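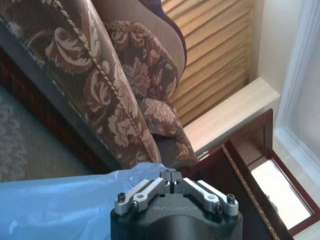
*Fig. 1. Upholstered sofa.*

## 4. Cleaning upholstery with the Mitis hand tool

This section applies to the Mitis extractor with the narrow Tistoletti nozzle. For carpets, see Section 5. Cleaning codes are printed on the furniture label: W and WS fabrics may be cleaned as described, S and X fabrics may not.

### 4.1 Preparing the fabric

1. Vacuum the whole piece with the dry brush, including seams and the gap behind the seat.
2. Test a hidden spot. Apply one pass of solution, blot with a white cloth, and check for dye on the cloth.
3. Wait 60 minutes and check the spot again for rings or shrinkage.

**Caution:** Do not run the nozzle over fringe, braid, or cord. Clean trim by hand with a barely damp cloth.

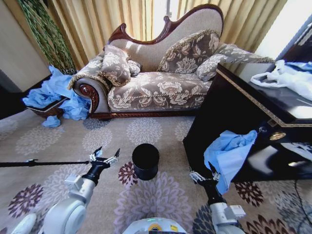

A comment received on the previous edition said that the hidden-spot test had passed on the back panel of an antique settee, but the seat still showed rings after cleaning. The back panel had been replaced at some point with newer cloth.

If a piece has been recovered or repaired, test each fabric separately. Damask and other woven patterns should also be tested on both the light and dark areas – dyes in the same cloth can react differently.

### 4.2 Filling the tank

1. Switch off the unit and unplug it.
2. Lift out the clean tank and fill it to the 800 ml line with lukewarm water.
3. Add one capful of Adjei low-foam concentrate. Close the cap and tilt the tank once to mix.
4. Seat the tank until the latch clicks.

**Note:** Do not use dish soap. Foam in the recovery tank trips the float valve and stops suction.
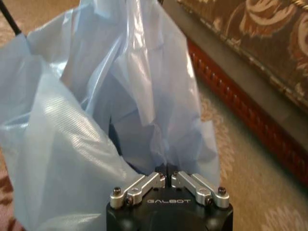 *Fig. 3. Light blue plastic bag, with carpet and furniture beyond.*

### 4.3 Cleaning

1. Cover exposed wood with plastic film. Remove the film as soon as cleaning is finished.
2. Hold the nozzle flat, press the trigger, and pull it slowly toward you.
3. Release the trigger and repeat the stroke with suction only.
4. Overlap each stroke slightly until the panel is done.

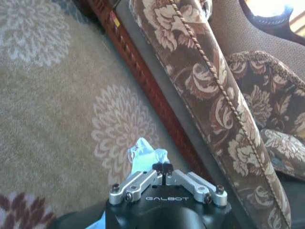 Make two more suction passes over any panel that still feels wet. Stand loose cushions on edge and keep the piece at least 80 cm from a heater. Drying takes longer when room humidity is above 70 percent – use a fan, set to low. Do not sit on the fabric until it is fully dry.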